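Notebook, October
Shelf stock and tray sorting, back room

7:40 am. Started with the shelf under the window because it was the worst. Everything liquid that had been put there since summer came out onto the bench. Wiped the shelf twice, once with soapy water and once plain. There was a sticky ring at the back that needed a plastic scraper. The shelf paper was stained through in two places so I threw it out and did not put new down. Bare shelf is easier to wipe.

Lids first. I went through everything with a screw cap and turned each one to check that it seated. Two were cross-threaded and had been weeping down the side. Those got poured into fresh bottles, the old ones rinsed and put in the plastic recycling. I am keeping the spare caps in the Zundari tin from now on. The tin is on the left end of the bench. If you take the last cap of a size, write it on the strip of tape on the lid.

Labels. A lot of the old ones were written with the wrong pen and have rubbed off. We have colored test liquids with no name on them at all, and color is not good enough to go by. The tea-colored stuff and the amber dye look the same in a half-full bottle. I held back anything I could not identify from the log and put it on the bottom shelf with a question mark on masking tape. If one of those is yours, claim it before the end of the month, after which it goes out with the waste liquids.

Log says we opened stock lot 514 in the summer, and that is the one most of the red was made up from. I could match the red to it by the batch note on the cap. The amber was not so clean. Two different entries, different dilutions, same handwriting (mine). I have crossed out the earlier one and initialed it.

9:15 am. Trays. We have been using whatever was near, including the takeout lids, and I want that to stop. The clear rectangular ones from the Bognár order are the right size for small bottles and they stack when empty. Washed the whole stack in warm water with a drop of dish soap, rinsed, air dried upside down on a towel. Do not use the blue scouring pads on them. I did that last time and the scratches are still there, and once they are scratched they look dirty even when they are clean.

One tray had a hairline crack along a corner. Filled it with water over the sink and it held for ten minutes, then started to bead on the outside. Thrown out.

Put a small white mark on the floor of the trays. The idea is that you can tell at a glance which ones have been through the wash and checked for cracks. Paint pen, left overnight before washing again. It came through the second wash fine on the trial tray. On an earlier go with the ordinary marker it came off on my thumb, so use the paint pen, top drawer, and put the cap back on it properly.

10:50 am. Wrote down the sorting rule, which we had been carrying in our heads:

One kind of liquid to a tray. Never two colors together, even when there is room.
Bottles stand up, pushed toward one end, so the other end is free for a hand to get in.
Empty clear pieces get a tray to themselves.
Cups and loose lids do not go in the trays. They stay on the table until everything else is placed, then they go back to the rack.
Trays sit side by side, long edges together, far side of the table.

I tried it the other way first, with the trays spread out and gaps between. It took more table and the trays slid when bumped. Side by side they brace each other. A strip of shelf liner underneath would probably do the same job but we are out, and I did not want to stick anything to the black surface. Tape residue on that top is miserable to get off. I spent half a morning on it in spring with citrus cleaner and there is still a dull patch if you catch it in the right light.

The clear pieces are the awkward ones. Against the black top they are easy enough to see, but inside a clear tray they half disappear, and if the tray has water spots you can miss one altogether. Dry the tray properly. The lint-free cloths from Farkia are better for this than paper towel, which leaves fluff. There are 21 cloths left in the pack. They can be washed, no fabric softener.

1:30 pm. Carried on after lunch with the layout on the table.
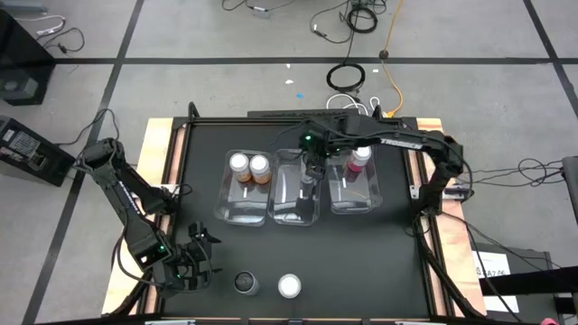
Amber goes on the left, clear in the middle, red on the right. I would like to keep that order every time so the notes can be compared from one week to the next. It also keeps the two colors apart with the clear between them, and that has cut down on mix-ups when putting things back on the shelf. The dark gray cup and the white piece are left for last, along the near edge. The speckled inside of the gray cup is hard to judge for dirt, so rinse it whether it looks as if it needs it or not.

Floor needs attention. The cables are in a tangle again on the far side and there is no good path to the shelf from there. I walked round the other way with the full bottles. Next time somebody has a free half hour, please sort them by color and tie them in loose loops with the cloth ties, not zip ties. The black tape lines on the tile are lifting in one spot near the door too. Pressed it down with my shoe, will not last.

3:20 pm. Spill kit checked. Absorbent pads are low, gloves fine in medium, one pair left in large. The old Pereseo bucket has a split handle and I have moved it under the sink for rags only. Do not carry liquid in it.

Order list:
paint pen, white, fine tip
absorbent pads
gloves, large
shelf liner, one roll
small white caps, same thread as the ones in the tin
wash bottle, the old one drips

Total on the supplies sheet so far is 2,977 before this order. Not sure if that includes the shelving or not, the line is blank. Will ask.

Still to do: the bottom shelf with the question marks, the drawer under the scale, and new labels for the amber in both sizes. I also want to redo the red label, as I wrote the dilution on it and left off the lot number.

4:05 pm. Bottles back on the shelf, caps checked again, tray stack under the bench with the marked ones on top.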